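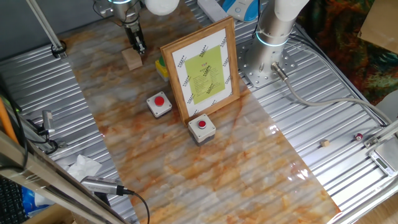 I've never had much faith in framed instructions. Most end up as clutter with a border. Still, a sheet taped to a bench curls within a month, so last August I gave in and framed one. It has held up better than I expected.

## What you need

- A wooden picture frame that can be propped upright
- A white backing sheet
- Colored paper for the notice
- Glue stick or double-sided tape

I paid 300 pesos for a frame at Magaña. The shop in Gatetham wanted 538 for one I couldn't tell apart from it. Skip the "archival" backing too, unless you plan to leave your instructions to a museum.

## Steps

1. **Write the text first.** Keep it under 1000 characters. My first draft ran well past that and I doubt anyone would have read it. The one I kept is 235.
2. **Pick the paper.** Lime green is ugly and easy to spot. White on a marble pattern disappears.
3. **Put the heading in red** and keep it short. Use dark ink for everything else. Red body text is tiring to read, whatever the poster guides say.
4. **Mount the colored sheet on the white one.** A patterned border on the backing is optional. Small repeated logos look tidy enough, though I wouldn't pay a print shop for them.
5. **Close the frame and stand it up** on the surface where people work. Check it from where you'd normally stand. If the small print is a blur, go up two sizes and print again.
6. **Keep push buttons in front of it.** Red-topped ones especially should stay easy to reach. Don't let the frame block them.

## Glossy surfaces

The Plinau leaflet recommends felt pads under the bottom edge. I tried a set and the frame slid more. Bare wood did fine. I've also heard good things about the Istthorpe putty, mostly from the people selling it.

Glare is the bigger nuisance. Tilt the frame back a little at a time and reread the notice after each change.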